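Workshop Tips: What I Brought Home from the Open Day at Herkell

I have been opening up old desktop computers on my basement workbench for longer than I care to admit, and I thought my habits were pretty well set. Then Herkell held its open day on Thu 6 August, and I spent most of an afternoon on a folding chair watching a robot arm do the same kind of job, much more patiently than I ever have. I filled a whole little notebook. Most of what follows has nothing to do with owning a robot – it will help anybody with a screwdriver and a dusty tower.

Lay the case down flat. I used to work with mine standing up, one hand holding the flashlight and the other poking around inside, and I dropped more screws that way than I could ever find again. On its side, with the panel off, everything faces you, and the board lies there like a place mat.

Give loose parts a home before you start. The setup at Herkell had a gray 3D-printed plate right beside the computer, with raised holders on it, and I was quite taken with the thing. I don't have a printer, so I went home and cut up a muffin tin liner and an egg carton, and they do fine.

Come in from above, and slowly. The young woman running the demonstration told us the arm has 400 practice runs behind it, and it still gets a slow approach near the board. My own hand has had far less practice and goes in twice as fast!
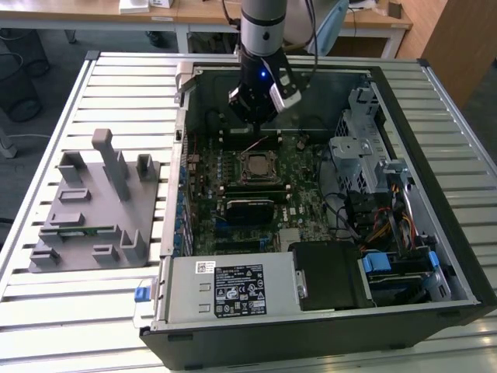
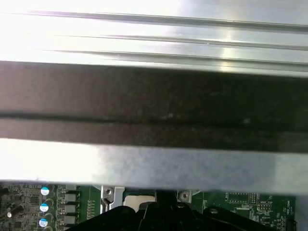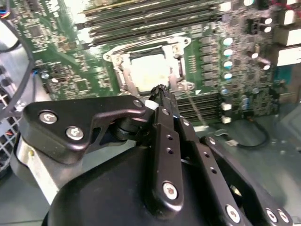

The arm at work inside the open computer, Herkell open day.

Look before you reach. I now take a picture of the inside with my phone before I touch a single thing, and another after every cable I unplug. It adds maybe a minute, and last January it would have saved me a whole evening of guessing where a little two-wire plug belonged.

Go easy on the thermal paste. A lady in the row behind me asked how much to use, and the answer was a dab the size of a small pea in the middle, unless the maker of your cooler says otherwise. If you are changing the old stuff, wipe it away with a lint-free cloth and a little rubbing alcohol, and let it dry fully. Coffee filters work if you have no cloth.

Tighten the cooler screws a bit at a time, corner to opposite corner. Mine has 4, and I go around twice.

Unplug the machine, hold the power button in for a few seconds, then wait. I give it 8 minutes, mostly so I can make tea. Touch bare metal on the case before you touch the board, and leave the power supply box itself closed up, always.

The visit took almost 30 minutes longer than the flyer promised, and I was glad of every one of them. Parking is easier on the Flidside end of the lot, and bring a cushion for the chair.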